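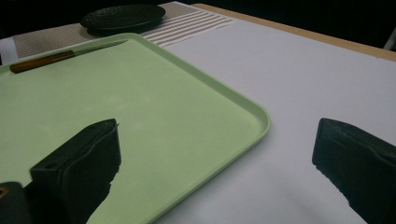 Dear all, and thank you to Gitau for getting the ball rolling on section four of our tabletop handling guide while most of us were still clearing the Christmas post. I've been turning over the question of when a stick should count as "placed" in a tray, and I find I'm less sure than I was in September. Take a slim brown one lying along the far rim of the green tray, more or less in line with it. By the wording we have now, that passes, as it is inside the rim. But anyone reaching for it with a two-fingered gripper would have the raised edge right next to it, and I'd want the guide to say something kind but firm about that.

On 'Section 4, trays and rims', Gitau Obura wrote:
> I propose we keep the present rule: an item is placed when
> the whole of it lies within the rim. It is short and people
> remember it. Dennis would like a minimum gap from the rim
> as well, but I worry that every site will measure it
> differently. Of the 2,000 runs Stirnwood logged last year,
> 189 were marked "unclear", and I suspect a second
> measurement would push that up.

I do see the worry, Gitau, and I had the same one when we wrote the Hinojosa rules, which grew so long that people kept them in a drawer. Could we perhaps leave "placed" just as it is and add a second word, "clear", for an item that has a finger's width free on both long sides? The finger would be whichever one is fitted at that site, so there'd be no ruler to argue over. A run could then be placed and clear, or placed only, and both would be honest results.

Two smaller things while I have you. The guide says nothing at all about mats. If a woven placemat lies just behind the tray, as ours does at the back, I think it should be written on the run sheet, as the tray may not sit as it would on the bare table. And Guoqing asked whether dark things against a dark background ought to be noted too. I'd say yes - a black coaster or plate at the back of a dim table is hard enough for me to make out, and I know where to look.

Rutilio has offered to go back through the 881 Fuvlow sheets with the new word in mind, which is very good of him, and I'd be glad if somebody could share the load. Do write back to the list, even if it's only to grumble.

With warm wishes,
Beatrice Wanyama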